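# Hamitz: notes on packing odds and ends into boxes

Hamitz is a folder of text notes on what goes into a cardboard box, in what order, and what comes back out. It started in September as a list taped to a shelf in Iltport and has grown well past what the subject deserves.

## Contents

- `boxes.csv`: 26 boxes, one row each, sizes in inches
- `items.csv`: 78 items, mostly hard plastic, with a color column that needs an argument settled about teal
- `flaps.txt`: longer than you'd think

## How a box gets logged

Flaps open first, then the item goes on the floor of the box, then the row gets written. Rows written from memory are marked `m`. There are a lot of `m`s. 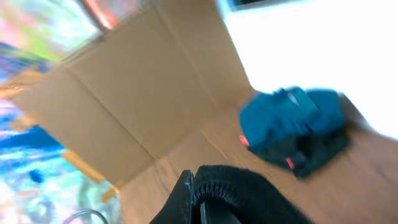
Color is one word, lowercase. "Turquoise" and "teal" were separate values until version 4, when they were merged and both sides sulked. If a thing has ribs or compartments, put `ridged` under shape and move on.

## Known problems

- Seven rows give a box depth greater than its length. The tape measure has been spoken to.
- No padding is recorded. Mabuza does that, and does it better.

Last edited January 25, 2021.

Related

- Mabuza: padding and filler
- Jutex: tape, string and regrets
- Iltport shelf list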